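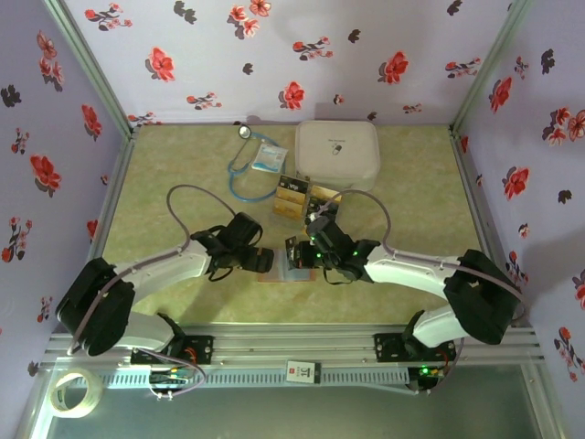

2. What a backer count can tell us

Much of the writing on crowdfunded board and card games treats the number of backers as a measure of demand. We doubt that it can carry this weight. A pledge is made before the rules are final, often before the art is done, and in many campaigns it can be withdrawn until the last hour. It records interest at a given price on a given evening. Whether the buyer ever opens the box is a separate matter, and most studies leave it out.

Our sample covers 642 tabletop campaigns hosted on Flultine. We kept only those with a stated funding goal and at least one public update after the campaign closed. This second rule favors creators who stayed in touch, so any rate of delivery we report should be read as generous. Campaigns that went silent are missing from our data, and we have no good way to guess what happened to them.

Two cases show the problem. Plimen, a trick-taking game, passed its goal within hours and drew over 500 backers. Floltley, a cooperative game from the small publisher Pandey, closed with roughly 300. By the usual reading, Plimen was the stronger product. Yet a large share of its pledges came in at the lowest tier, which bought a thank-you note and no game. Floltley had no such tier. Once token pledges are set aside, the gap between the two is small, and we would not want to rest a claim on it.
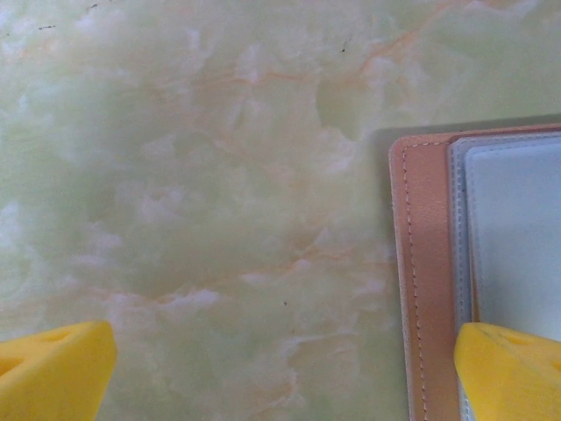
Stretch goals make matters worse. Creators tend to describe them as a reward for strong support, and some authors have taken them at their word. But the goals are often set so close together that the first few are sure to fall, and the extra cards were in several cases already listed in the draft rules. We see little reason to treat these as a response to backers. The same goes for votes on new content — the options were chosen by the creator, and the update announcing the winner rarely gave a tally.

Figure 2 in the appendix sets backer counts against the time from close to first shipment. We find no clear pattern, and we resisted fitting a line to it. Shipment dates were taken from creator updates and could not be checked against any outside record.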